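家居手作互助社区 > 木作与家具 > 表面处理
浅色实木桌面怎么养才不发黄？皂洗、木蜡油、水性漆到底选哪个

Chrysanthi Katsaros
发表于 06/10/2021
标签：木桌面 浅色木 皂洗 木蜡油 水性漆 第一次动手

大家好！第一次在这个版发帖，有点激动，写得长，先谢谢愿意看完的朋友。

五月的时候我从 Dutcombe 的一家旧木料行拖回来一块白蜡木拼板，准备给家里做一张新的大桌子，吃饭、写字、孩子画画、我自己包饺子和裁布全在上面。板子已经刨平了，桌腿也配好了，是朋友焊的一副铁架，刷了黑漆。现在就卡在最后一步：表面到底涂什么？

我喜欢浅色的木头，喜欢到有点偏执的程度！就是那种刚刨出来的、白里带一点点奶油色的样子，木纹淡淡的，摸上去还有一点点涩。可是我拿湿布在板子背面擦了一下，颜色马上就深了，变成蜂蜜那种黄。木料行的师傅讲，涂油以后就差不多是湿布擦过的颜色，我当时心就凉了半截。

我家上一张桌子就是前车之鉴。那是一张松木的，买回来的时候颜色特别淡，我高高兴兴刷了一遍亚麻油，头一个星期美得不行，到第二年整张桌子已经是橘子皮的颜色了。桌上放过一个藤编的垫子，拿开以后下面一个圆圆的浅印子，别的地方全深了，到现在都没褪匀。那张桌子后来给了我妹妹，她倒是喜欢，说有老家灶台的味道。

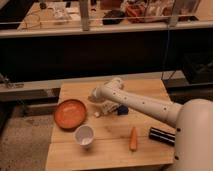

浅色木桌面，上面放着一个深蓝色的小方块。

我把查到的几种做法都列一下，也不知道理解得对不对，请大家指正。

一个是皂洗，就是用天然皂片化开的皂液反复擦木头，北欧那边很多人这么做，颜色最浅，手感最好，可是听说不耐水，杯子放一会儿就有印子。

一个是木蜡油，有一种加了一点白色颜料的，能把变黄压下去。我在店里看到一个叫 Grokton 的牌子，小罐 200 毫升，店员推荐了半天。我问她这种油过几年会不会还是发黄，她说不会，可是我上次买亚麻油的时候那家的店员也是这么说的，哈哈。

还有一个是水性漆，哑光的那种，据说最耐脏，颜色变化也小。我担心的是摸上去像塑料，另外万一划坏了，是不是得整张磨掉重来？

我的情况是这样：家里两个孩子，一个用水彩，一个用酱油（吃什么都要酱油）。桌子靠着朝南的窗，下午太阳直接晒到半张桌面。我有一台圆盘砂光机，会用，别的工具基本没有，也没有喷枪。时间倒是不缺，我可以慢慢来，一层一层地涂我都愿意，这种活我干着特别开心！

想问的主要有这么几件事。颜色要尽量浅，又要经得起一家人折腾，哪种处理最合适？磨到多细算够？背面要不要也涂？还有，晒太阳的那半边会不会跟另外半边颜色不一样，有没有办法？

补充一下：桌面边上有一道小裂缝，头发丝那么细，从端头往里走了一拃长。师傅说不影响用，我要不要先补？

先谢谢大家了！！

Fotini Koutsoukos
老木友 · 表面处理版常驻

Chrysanthi 你好，欢迎欢迎！看到有人为了木头的颜色睡不着觉我就高兴，因为我也是这样的人。我家四张桌子，三种处理都用过，有的用对了，有的用错了，一样一样跟你讲。

先说颜色。浅色木头变黄有两回事，很多人混在一起说。一回是涂上去那一刻的变化，就是你用湿布擦出来的那种，木头吸了油，光进去以后散不出来，看着就深、就暖。另一回是日子久了以后的变化，一部分是涂料自己变黄，一部分是木头本身被光晒的。亚麻油两回都占全了，涂上去就深，过几年自己还要继续黄，放在照不到光的地方黄得更厉害。你妹妹那张松木桌子就是这么来的，松木自己本来也爱变深，两样凑到一块，成橘子皮一点都不冤。

白蜡木比松木好伺候得多。它晒了以后也会往黄里走一点，但是走得慢，颜色也比较干净。

下面讲三种做法，顺序是我自己喜欢的顺序，不代表适合你的顺序。

皂洗。我最爱皂洗！我的书桌就是皂洗的，六年了，颜色比刚做的时候还要白一点，摸上去像洗过很多遍的棉布。做法便宜得让人不敢相信：买纯皂片，成分表上只有皂，没有香精没有增白剂的那种，一把皂片兑 2000 毫升热水，搅到全化开，放温了再用。用海绵打出一点泡沫来，顺着木纹擦，整张面一次擦完，中间别停，停了就会有接痕。过几分钟用拧干的布把浮在面上的皂液抹掉，晾干。干了以后木毛会竖起来，摸着扎手，用细砂纸轻轻带一遍，再擦皂液。前后做上四五回，面上就有一层很薄的皂了，水滴上去会先聚一下再慢慢吃进去。

缺点你已经查到了，它对水只能挡一小会儿。热杯子、红酒、酱油，都得马上擦。好处是坏了也好修，哪里脏了，拿皂液多擦两下，再不行用细砂纸磨一小块，重新上皂，跟旁边的颜色一接，看不出来。我书桌上打翻过一整瓶墨水，当时人都傻了，第二天磨掉、重洗，现在你让我指我也指不准在哪里。

可是你家一个水彩一个酱油……皂洗的饭桌我认识的人里有做的，她们是那种每个礼拜都愿意擦一遍桌子的人，而且不介意桌面上有生活的印子。你要是看见一个杯圈就难受，那皂洗会把你折磨坏的。

加白的木蜡油。这是我给有小孩的家庭推荐最多的。里面那点白颜料很少，作用是把油带来的暖色抵消掉，涂完以后看着跟没涂过很接近。Grokton 我用过他家加白的那一款，味道不大，好推，干得也快，我没觉得有什么毛病。别的牌子也有同类的，你认准罐子上写着“加白”或者“原木色”的就行，透明的那种不要，透明的就是你湿布擦出来的颜色。

涂的时候千万要薄！我第一次用的时候舍不得，觉得多涂一点保护得好，结果面上积了一层，黏糊糊的，干了以后木纹的沟里全是白道道，像没洗干净的盘子。后来我学会了：倒一小摊在桌面上，用白色的百洁布推开，推到整张面都湿了，没有哪里是亮的，然后换一块干的棉布，把多余的全部擦走，使劲擦，擦到你觉得好像什么都没剩下。对了，就是这个量。第二天再来一遍。要不要第三遍看情况，饭桌我会做，书桌就算了。有一条要注意，第二遍开始有人会换成透明的，怕白色叠太多，这个看你自己拿边角料试出来的结果。

擦过油的布千万千万不要揉成一团扔垃圾桶，会自己发热着起来，这不是吓唬人的。泡在水桶里，或者摊平了在室外晾到发硬再扔。

水性漆。耐脏确实是它最耐脏，颜色也稳。摸上去像不像塑料，主要看涂多厚、最后一遍之前磨没磨。我儿子的桌子用的就是哑光水性漆，刷得薄，每遍之间拿细砂纸磨平，他的同学来了都摸不出来是刷了漆的。可是你说对了，划穿了以后水进去，那一块会发灰，要修就得把那一片的漆全磨掉，局部补的边界很难藏。

照你家的情况，我的意见是加白木蜡油，别犹豫。 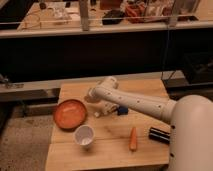 接着说你问的打磨。很多人以为磨得越细越好，我以前也是，一直磨到跟镜子一样，然后油根本吃不进去，擦两遍就没了，水一滴一个印。要上油的桌面，砂光机从粗到中，再到细，最后一道停在店里卖的那种“木工细砂”上就可以了，不要再往上走。重要的是每一道都要把上一道的痕迹磨干净，别跳号。圆盘砂光机最容易留下小圈圈，平时看不见，一上油全出来了，一圈一圈像小虫子爬过，我看着那个心里直叫苦。办法是机器不要压，让它自己的重量走，走得慢一点，最后一道换手，顺着木纹拿砂纸包个木块磨一遍。

磨完最后一道，用湿布把整张桌面擦一遍，等它完全干透，毛会起来，再用同一号砂纸轻轻过一下。这一步懒得做的人特别多，做了的人都知道手感差在哪里！尤其是水彩会弄湿的桌子，先把毛起掉，以后就不会一沾水就变糙。

检查的时候关掉顶灯，拿一个手电放在桌面的边上，光平着打过去，什么划痕、胶印、小坑全看得见。拼板接缝的地方重点看，胶没刮干净的话，那一条不吃油，会留一道浅浅的亮印。

背面要涂，一定要涂！正面涂两遍，背面至少一遍，遍数最好一样。木头两面吸潮气的速度不一样，板子就翘。你的板子架在铁架上，有一点我要多嘴：铁架跟桌面之间的螺丝孔要开成长圆的，给木头横着伸缩的余地，锁死了的话，到了干燥的季节，你那道小裂缝就要变成大裂缝了。

小裂缝我会先补。头发丝那么细的，用很稀的那种快干胶滴进去，让它自己吸，吸饱了磨平。先在裂缝两边擦一点虫胶或者贴好胶带，要不然胶渗到旁边，又是一块不吃油的地方。如果裂缝端头能看见光，那就要在背面嵌一个蝴蝶榫了，这个活难一点，也特别好玩，你要做的话我可以单独发一帖讲。

太阳那半边。会不一样，肯定会。窗户上挂一层薄纱能慢很多，另外头几个月别在桌上固定放东西，花瓶垫子什么的隔几天挪一挪，让它晒匀了。我还有个土办法，每年开春的时候把桌子调个头，两头轮着晒。你的桌子要是两头一样的，这么做最省事，我家饭桌就是这么过来的。

最后，动手之前拿同一块板子的边角料做试板！不要用别的木头代替。磨到跟桌面同样的程度，三种都涂上，背面写好日期和遍数，放到那扇南窗下面去晒，同时留一块盖上一半。两个星期就能看出方向来。你说你时间不缺，那太好了，这两个星期是整个活里最值的两个星期。

期待你的成品！

Samir

我投水性漆一票。

家里有小孩就别折腾皂洗了，我老婆看了网上的照片非要弄，餐桌做完第 3 天就有个锅印子。后来全磨了，刷的水性漆，省心。刷子买好一点的，合成毛的，别用羊毛的，掉毛。

刷的时候天气别太热，太热漆还没流平就干了，一道一道的。窗户关上，地上洒点水压灰，这个真的有用！

磨要磨细，磨得越细越好，我是一直磨到反光的，漆面特别平。

 Fotini Koutsoukos 评论：
 Samir 你好，刷漆磨细一点问题不大，上油就不行了，楼主要是选油还是别磨到反光。漆也需要一点粗糙度抓住木头，磨得太光以后容易起皮，你那张现在怎么样？

 Samir 评论：
 目前没起皮。桌角有一小块翘了，我以为是孩子抠的……

 Fotini Koutsoukos 评论：
 那你留意一下，沿着那个角用指甲轻轻推推看。如果能推起来，趁范围小先处理，别等擦桌子的水进去。

木头与猫

前面 Fotini 讲得太全了，我补充几个日常养护的，上面没怎么提到。我家的饭桌是加白木蜡油做的，橡木，每天三顿饭都在上面吃，猫也天天在上面睡（赶不走）。

刚做完的头两个星期，能不沾水就不沾水。摸着是干的，里面还在慢慢变硬。我那时候全家端着碗在茶几上吃，孩子们觉得像露营，开心得很。实在要用，铺一块棉布桌布，晚上掀掉透气。千万别铺塑料的，闷着不干，还会把花纹印上去，我婆婆家就有一张印着格子的桌子，洗不掉了。

平常擦桌子用拧得很干的布，温水就行。厨房那种去油的喷雾不要往上喷，碱太重，一块一块地发白。我用的是做油的厂家配的清洁皂，兑得很淡，一瓶能用好久，没有的话，Fotini 说的那种纯皂片兑淡一点也一样，我觉得桌子擦完摸着还更舒服些。

酱油！这个我有经验！新鲜的酱油马上擦掉不会有事，怕的是碗底下那一圈，没人看见，过了一夜。第二天先用皂水敷一下，拿湿布盖在上面等一会儿再擦，多数能淡掉。还有一圈的话，用最细的那种百洁布顺着木纹蹭几下，然后手指头蘸一点点油抹上去，擦干。一块硬币大的地方，几分钟的事。修完那里会稍微新一点，过一个月就混进去了。

水彩反而好办，干了也能用湿布擦下来，要小心的是彩色水笔，尤其是红的和紫的。水笔的颜色会往木头管孔里跑，白蜡木的管孔又粗，跟橡木一样，进去了就得磨。我的对策是给孩子准备一块画画用的垫板，垫板上怎么涂都可以，他们后来把垫板也当成作品了，背面正面全是画，舍不得让我换。

热锅一定要垫。木蜡油扛得住热茶杯，扛不住砂锅。被烫出白印子的话先别急，有时候过几天自己会退掉一些，退不掉再拿吹风机低档慢慢吹，边吹边摸，觉得烫手就停。吹完那一块会有点干，补一点油。

每年保养一次就够了，我定在春天大扫除的时候。看哪里需要保养也很简单，滴一滴水在桌面上，如果水珠站得住就不用管，如果很快就摊开渗下去了，那就该补油。通常是每个人坐的位置前面那一块先不行，桌子中间好几年都是好好的。补油之前要把桌面彻底洗一遍，晾透，不然就把脏东西一起封进去了，我第一年就是偷懒没洗，桌边上灰灰的，又磨了一个周末。

还有桌边和桌角，很多人只顾着面，边上涂一遍就完了。端头的木纹像一把吸管，特别能喝，要多喂几次，喂到不再发干为止。我还会把棱倒圆一点点，用砂纸来回蹭几下就行。尖的棱存不住油，磕一下就秃，孩子跑过来撞上也疼。

颜色方面给楼主一点信心：我这张桌子用到现在，掀开一直压着的果盘来看，上下有一点差别，可是差得很少，客人都看不出来，只有我这种人会趴在桌上看。比我以前那张透明油的好太多了！

至于买多少，一小罐油比想象中耐用。我那张桌子正反面做完两遍，还剩一个底，我又拿去涂了几块砧板架子和一个凳面。开过的罐子要把空气挤掉，盖紧倒着放，不然上面结一层皮。我有一罐就是没盖好，到第二年打开像一块布丁，心疼死了。

Chrysanthi Katsaros 补充：

天哪，谢谢大家，我端着咖啡一口气看完，咖啡都凉了！

我去试了，边角料锯了好几块，皂洗的、Grokton 加白的、透明油的，还有一块什么都没涂的，全摆在南窗下面，每块都用厚纸盖住一半。才几天，透明的那块已经能看出一条线了，加白的和没涂的我暂时分不出来。皂洗的那块摸起来真的太舒服了，Fotini 我完全懂你为什么最爱它！我已经决定，大桌子用加白木蜡油，另外剩下一条宽 46 厘米的料，我给自己做一张小写字台，就做皂洗的，不许孩子靠近。

裂缝看过了，端头没有透光，我按说的贴了胶带滴了胶，吸进去不少，比我想的多。螺丝孔朋友说可以帮我改成长圆的，他本来还嫌麻烦，我把帖子给他看了，他就去找锉刀了。

还有一个小问题想追着问：Pralex 的那种白色百洁布和普通厨房用的白色百洁布是一样的吗？五金店只有前面那种，价钱贵出一截。

 Fotini Koutsoukos 评论：
 推油用厨房的就行，只要是白色、不带磨料的那种。先在手背上蹭一下，不疼的就能用。要买的话多买几块，每遍换新的。皂洗那张小写字台做好了一定发图！蝴蝶榫的帖子我也在写了，周末前后放上来。

 木头与猫 评论：
 桌子背面先做，拿背面练手，练顺了再翻过来做正面。我是反着来的，后悔到今天。

 Chrysanthi Katsaros 评论：
 好主意，那我今晚就把板子翻过去！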